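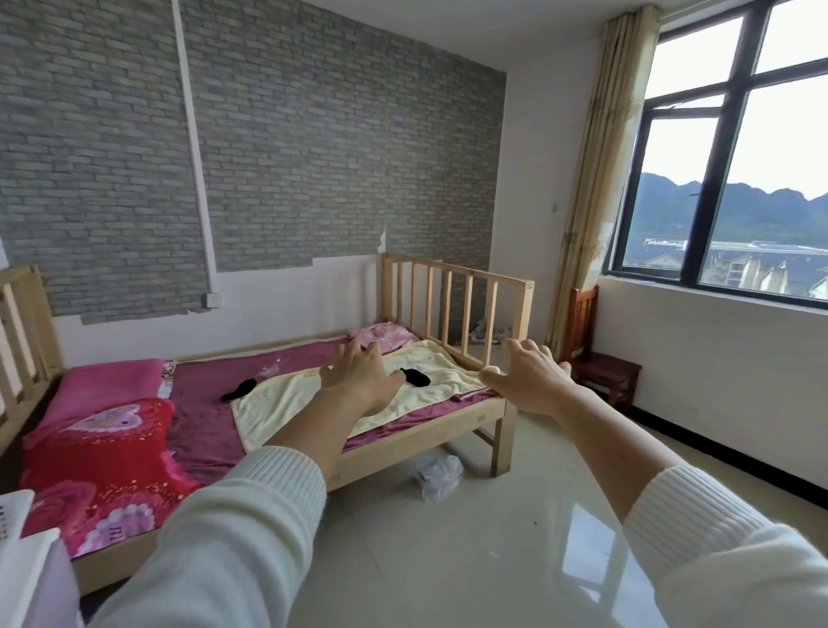

What should I expect at a home robotics open day?

Posted by Carter Beaudoin

Oseck has an open day in July and I signed up for the bed making session. The page says a person does the chore first and then the robot gets a turn. Has anyone been to one? I'm bringing my dad, who doesn't stand well for long. I'd also like to know if you can ask questions or just watch.

Lucie Dufour

I went to the Cladmont one last year, same setup. The talk was long and the robot part was short. They ran it on a pine bed with a towel and a quilt, and the towel took most of the time. Ask for the early slot, which had 8 people in ours. By the afternoon you couldn't get near the bed. Questions are fine between runs. Call ahead about a chair for your dad, because most people stood.

Thodoris Moschos

parking is bad, take the bus

Kibet Mollel

Agree with Lucie on the early slot. Two things to add. Fitted sheets were not part of the robot's turn when I went, only flat items, so don't expect the whole bed. And ask how many practice runs they recorded. Ours said 127 for folding one towel, and the person running it was happy to explain what went wrong in the bad ones. Doors opened at 9:30 but nothing started until 10.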